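Leave the ski lifts running in June

I grew up in a ski town, so I know how the place goes quiet once the snow melts. The gift shops put brown paper in the windows, the bakery cuts its hours, and the chairlift just hangs there until winter like laundry somebody forgot. Last June I spent 13 days riding my bike around the hills above Fidgate, and I came home with one loud opinion: run the lifts all summer, and let people bring their bikes up!

I can hear the grumbling already. Real riders climb, right? Well, I climb too (slowly, with a lot of snack stops), and I still want that chair. My dad is 71 and he'd love to roll along the ridge road with me, but the climb out of town would finish him before lunch. Put him and his bike on a lift and we've got a whole day together. Families with little kids are in the same boat, and so is anybody coming back from a bad knee.

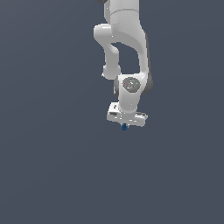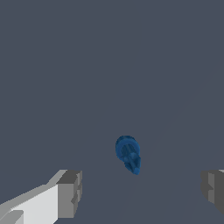 Opinion / Mountain Travel

Then there's the money, which I'm told I'm not supposed to bring up when I'm talking about nature, but come on. The guesthouse I stayed in, Rarnora, has 50 beds and I had my pick of the rooms. The owner said winter pays for the roof and summer pays for the paint. A few more cyclists at breakfast would do that place a lot of good, and they eat like you wouldn't believe. I put away enough pancakes for two people and then asked about the jam.

Zorkora, one valley over, already does it. Their lift opens for bikes in June and a day ticket is $13, so I went up four times and spent way more than that on coffee at the top. Was it crowded? A bit, around noon. Walkers and bikes had separate paths off the summit, and everybody I met said hello.

My one condition is that the steep meadow trails stay closed to wheels. I saw a rut up there as deep as my hand and it made me sad. Keep bikes on the gravel, put up decent signs, and give the walkers the pretty bits.

So, Fidgate, please think about it before next summer. I've already got my week picked out, and Dad has bought himself a helmet. It's orange and he wears it in the kitchen.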